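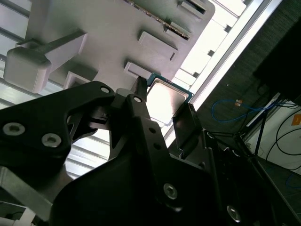
Festive half-board at the Chisholm, Wilemville – what does the supplement cover?

Home | Forums | Hotels and Stays | Festive Breaks | Search

wcairns
Booking for the four-night Christmas package at the Chisholm. The rate is £1,842 for two adults on half-board. The confirmation lists a "gala supplement" of £57 per person, payable at check-in. The brochure says the Christmas Eve dinner is included. Does the supplement apply to that dinner, to Christmas Day lunch, or to both?

N_Urquhart
Christmas Day lunch only. Half-board there means breakfast and evening meal. Lunch on the 25th replaces the evening meal, and the supplement is the difference in price between the two. Christmas Eve is a normal half-board dinner with a set menu.

ternon_arch
That was the arrangement two years ago. Last year the supplement was charged for Christmas Eve, and lunch was in the package. I have the bill. The line reads "Gala 24/12".

N_Urquhart
Were you on the package or on a room rate with meals added? The two are billed differently. On a room rate the 24th is charged as an extra.

ternon_arch
Room rate, booked through Binby. Fair point, though the desk told me it was the same for everyone.

wcairns
Mine is the package, booked direct. The terms say "one gala meal subject to supplement" and do not say which. Drinks are not mentioned at all.

Skinner_I
Drinks are extra at every meal except the reception on the 24th, where you get one glass on arrival. Tea and coffee after lunch are included. Check the sitting time as well. There are two sittings for lunch, and the early one has to clear the table before the second starts. If you want the later one, ask in writing before the end of October.

E.Gillies
I would query the supplement itself. If the package is sold as half-board and the meal is compulsory, the charge should be in the headline price. Ask them to remove it.

N_Urquhart
It is not compulsory. You can decline lunch and take the evening buffet at no charge. It is cold, and it finishes early, but it counts as your half-board meal.

E.Gillies
Then the terms should say so. "Subject to supplement" does not tell anyone there is a choice.

Skinner_I
Agreed on the wording. I still would not expect a refund – they will point to the confirmation.

wcairns
I have emailed the hotel with three questions: which meal, whether it can be declined, and which sitting we are on. Will post the reply.

wcairns
Reply received. The supplement is for Christmas Day lunch. It can be declined up to 2 weeks before arrival. We have been put on the early sitting, with a waiting list for the later one. No answer on drinks.

ternon_arch
So it does depend on how you book. I will go direct this time.

E.Gillies
Keep that email and take a printed copy to check-in.

Last updated: 15 September 2019

Contact us | Copyright Ternon Travel Forums | Back to top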